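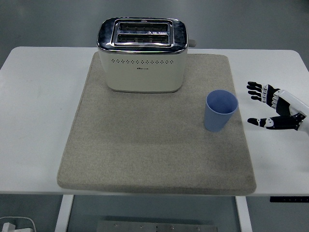 Speaker notes: Fee estimation and payout batching at Arurent
Liam Goodall, Fri 22 August, 25 min plus questions

Slide 1. Title. Introduce self, payments team. Qusai Mahasneh built the batching service and will take questions on the code.

Slide 2. The starting point. Until February every customer withdrawal went out as its own Bitcoin transaction. One input or more, one output to the customer, one change output. Simple to audit, expensive when blocks are full.

Slide 3. Sample day. 2670 withdrawals. Under the old scheme, 2670 transactions. Under batching, 77. Pause here, people will want to read the chart. The left axis is virtual bytes, not fees.

Slide 4. How a batch closes. Two triggers: 800 seconds since the first request, or the output limit, whichever comes first. Priority withdrawals skip the queue and pay their own fee.

Slide 5. Fee estimation. We run two estimators. Mirnico looks at the current mempool. Ullow looks at recent confirmed blocks. We take the higher of the two for priority and the lower for batches. Explain that batches can be fee-bumped, so a low first bid is acceptable.

Slide 6. Replacement. Every batch signals replace-by-fee. If unconfirmed after three blocks, rebuild at a higher rate with the same outputs. Transaction ID changes. Support tools must look up by withdrawal number. Ours did not at first; 715 tickets.

Slide 7. Coin selection. Consolidate small inputs when rates are low. Tunstall, the wallet service, runs this overnight. Skip the branch-and-bound detail if past 18 minutes.

Slide 8. Privacy cost. Customers in one batch can see each other's output amounts and addresses. Say this plainly. Large accounts can opt out.

Slide 9. Open items. Change output sizing. Signing delay on the cold side. Lightning withdrawals are out of scope, refer to Qusai.

Backup slide: batch state diagram. Show only if asked about failed broadcasts.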